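Boletín de la asociación de vecinos de Zerkdale – abril

ROPERO DE PRIMAVERA: LO QUE HAY QUE SABER

Va rápido porque esto cierra esta noche y todavía me faltan dos páginas.

El ropero vuelve el domingo, en el salón de la calle Atallah, de diez a dos. Misma puerta de siempre, la del patio. La otra está atascada desde las lluvias, no empujéis.

El año pasado salieron 541 prendas y se quedaron sin dueño 95, casi todo abrigos de señora talla pequeña. Este año abrigos no, por favor. Repito: abrigos NO. Sí queremos ropa de niño de cuatro a doce años, pantalones de trabajo, sábanas y toallas. Zapatos solo en pareja y atados por los cordones.

Todo lavado. Lo de la bolsa que olía a gasoil no puede volver a pasar.

Entregas: jueves por la tarde en casa de Rima Chidiac, hasta las ocho. Si no podéis el jueves, llamad a Georges Matar, que tiene furgoneta y pasa a recoger por Virkevmont y alrededores. Por la parte alta no sube, la cuesta está en obras. Bolsas cerradas y con la talla escrita fuera, que si no nos pasamos la mañana abriendo y cerrando.

Precios: todo a un euro menos las mantas, que van a tres. Lo recaudado va para la excursión de los mayores. Llevamos 357 euros y el autocar cuesta 900, así que echad cuentas. La empresa (Ziltero, la misma de la otra vez) nos guarda la fecha hasta final de mes.

Faltan perchas. Muchas perchas. Las de alambre de la tintorería tambien valen. Y burros para colgar, de los que se montan y se desmontan – el que tenga uno en casa y lo pueda prestar, que le ponga una etiqueta con su nombre y lo traiga el domingo a las nueve.

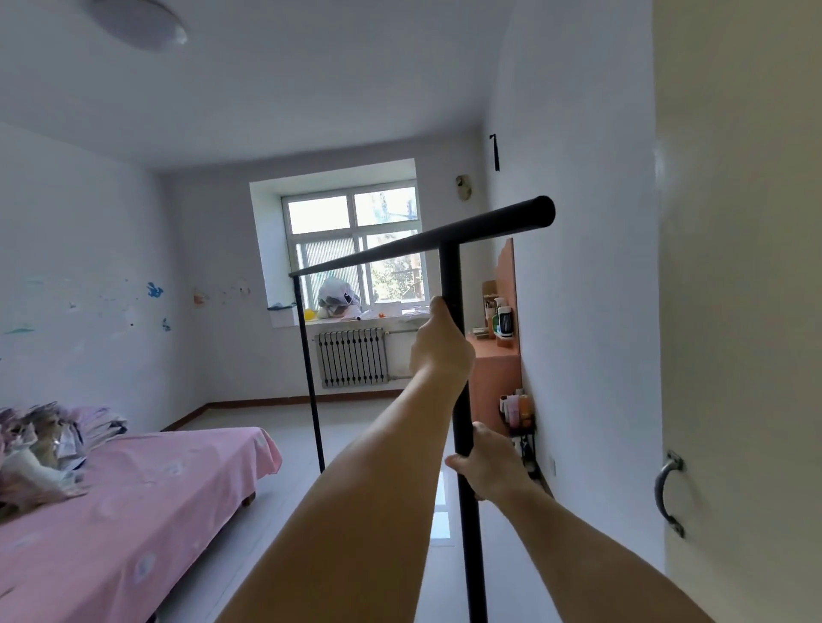
Para montar mesas hacen falta manos desde las nueve. Para recoger, más todavía, que a las dos desaparece todo el mundo. Café hay. Bizcocho, si alguien lo trae.

Los niños, en el patio con la pelota. Dentro no, que el año pasado acabó en la caja del dinero.

Cambio de última hora: el probador estará al fondo, detras del biombo, y no en la cocina. La cocina se queda para el café.

Lo que sobre se dobla y se guarda en el armario grande para otoño. La llave la tiene Rima.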